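Peststead Workshop Help > Robotics and Motion > Grippers

Two-arm cell: curved tubes rotate in the jaws when picked up

Asked in January by Qistina Tarigan
Viewed 3,324 times
2 answers

I have a two-arm bench cell at the Neltorcombe shared workshop. The job is to pick up short curved dark gray tubes, one per arm, and bring the open ends together over the middle of the table. The control side runs on a job script I call Jendum. It reads a pick pose for each tube, closes the gripper to a set width, lifts, and moves to a common meeting point. 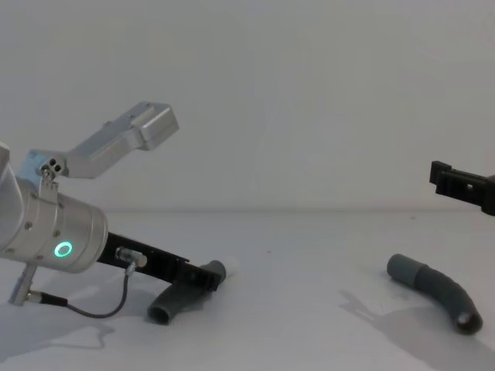
Position repeatability of the arms is fine. I checked it with a dial indicator before I touched the grippers, and the error is far smaller than anything I am complaining about. The trouble starts at closing. The flat jaw face meets a round tube wall, the contact is close to a line, and the tube rolls about its own axis before the grip force builds up. After the lift, the open end can point well away from where the script assumes it is. In the last batch of 555 picks the left arm finished every one with a tube in the jaws, so I am not dropping parts. I am losing orientation.

Things already tried:

1. Slower closing speed. Small improvement on the left arm, none on the right.
2. More grip force. The tube deforms slightly and then rolls anyway.
3. Picking nearer the middle of the bend instead of near one end. Better, but the finger then sits very close to the table and I have had contact twice.
4. Running the arms in sequence. The left arm closes and holds while the right arm waits open beside its own tube. This removed a collision risk and did nothing for the roll.
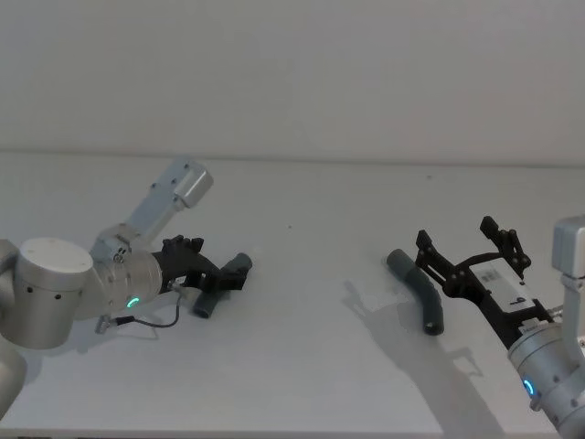

5. A strip of thin rubber on each jaw face. It peeled off after one afternoon.

Is this a finger shape problem, or should I give up on the mechanical side and measure the tube angle after the pick?

Answer 1 (accepted, score 9)

Finger shape first, then measurement if you still need it. A flat jaw on a round part has no preferred resting position. Cut or print a shallow V across each jaw face, with the groove running along the tube axis. An included angle of 120 degrees is a reasonable start. Two V faces give four lines of contact and the tube centers itself as they close.

The V by itself does not stop rotation about the tube axis. On a straight tube that would not matter. On yours the bend is the feature that fixes the angle, so use it. Make the groove long enough to reach into the curve and shape it to match. A short straight groove will let the part swing. If the two tubes have different bends you need two sets of fingertips.

On point 3, shorten the tip below the groove so that the lowest point of the finger clears the table with the tube seated. Then raise the pick height until the tube lifts very slightly into the V on closing. Do not drive the finger down to the table surface and hope the compliance takes it up.

For rubber, skip the adhesive strip. Print a pocket into the jaw and press in a molded pad, or cast a two-part silicone straight into it with a few undercut holes for it to grip.

Also check the cable by the left wrist. A loop that hangs low can pull on the finger wiring when the wrist turns, and it will reach the bench before anything else does. Tie it back along the link with enough slack for full wrist travel – check at both limits.

Comment from Qistina Tarigan: Printed the V tips with the curved groove. Roll on the left is now small enough that the script can ignore it. Right side still to do.

Answer 2 (score 2)

We had the same thing with hose on the old Goodwin fixture. Ended up making a nest on the bench, just a block with a curved slot, and dropping the tube in so it always started at the same angle. Picked from there. Worked ok but you have to load the nest by hand.

Would not bother with a camera for this. Dark gray part, soft shadows from both arms, and the shadow edge gets picked up as the part edge half the time. If you must, put the light low on one side and move the arms out of the way before you take the reading.

Comment from Qistina Tarigan: A nest would work for testing. I want to keep the loose pick for the final version, but I may use one to set the reference angle.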